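Shop > Television drama > Box sets > Wostcombe, Series Two

Wostcombe: The Complete Second Series (DVD box set)

All 20 episodes of the second series of Wostcombe, the long-running serial about the Zupan family and the hotel they run on the harbour front. Total running time is 800 minutes. The set is published by Torwood and comes in a card slipcase with a printed episode guide.

What happens in this series

The series picks up on the morning after the wedding that ended series one. Marta Zupan has signed half of the hotel over to her younger son, Anton, without telling his brother. Peter hears of it from the hotel's solicitor in the first episode and moves out the same evening, taking his daughter Elsie with him. Most of the early episodes follow the two brothers as they try to run rival businesses within sight of each other.

In episode six a woman called Irena arrives and takes a room under another name. Viewers who remember the letters from series one will know who she is before the family does. Marta recognises her at the Sunday lunch in episode eight, and the argument that follows takes up nearly the whole of that episode. Irena is played by Leonie Haslinger, who stays until the end of the series.

The second half deals with the fire in the kitchen, the insurance claim and the question of who was in the building. Anton is blamed first. Peter knows that he wasn't there, but saying so would mean admitting where he was himself. The court episodes are sixteen and seventeen. We have left the last three out of this page for people who haven't seen them.

What is in the box

The episodes are in broadcast order and have not been cut. The opening titles are kept on every episode, and each one has its own chapter point so they can be skipped. The "previously on Wostcombe" recaps are included too, except on episode one, which went out without one.

Extras on the last disc:
- Interview with the writer, Severin Zwahlen, on bringing Irena into the story
- The longer version of the Sunday lunch, with the scene in the pantry put back
- Trailers for episodes one, eight and sixteen
- A short piece on building the hotel lobby set

The printed guide has a summary of each episode, a cast list and the Zupan family tree. Please note that the family tree gives away something from the final episode, so leave that page until you have finished.

Details

Format: DVD, PAL, region 2
Picture: widescreen, colour
Sound: stereo
Language: English
Subtitles: English for the hard of hearing, on all episodes but not on the extras
Running time: 800 minutes, not counting extras
Packed weight: 600 g
First pressing: 700 copies

The first pressing has the blue slipcase with the hotel on the front. Later copies will have a plain grey one. The discs and the guide will be the same in both.

If you already own series one in the Handix folding case, the new discs will fit in the spare trays at the back, but the printed guide is too tall and will have to be kept separately. Series one is still in stock in the ordinary plastic case. We no longer sell the Handix case on its own.

Delivery and returns

Orders placed before 3 pm on a working day are sent the same day. The box goes by second class post unless you pick a faster service at the checkout. Sealed sets can be returned for a full refund. If a disc won't play, tell us which episode it stops at and we will send a replacement disc without asking for the whole set back.
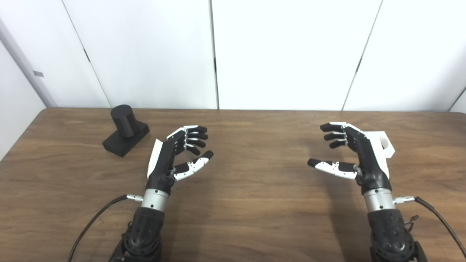 Do I need to have seen series one before I watch this?

You can follow the main story without it. The first episode opens with a longer recap that covers the wedding, the letters and the sale of the boatyard. A few smaller matters, such as why Marta won't speak to her neighbour, are only explained in series one.

Is the Christmas special included?

The special was made between the second and third series and belongs to the third series set. Torwood plans to release that in November. It will have the same style of slipcase, and we will take orders once we have a price.

Can I buy single episodes?

Series two is sold only as a full set.

Contact us | Delivery | Returns | © Torwood. All rights reserved. | Back to top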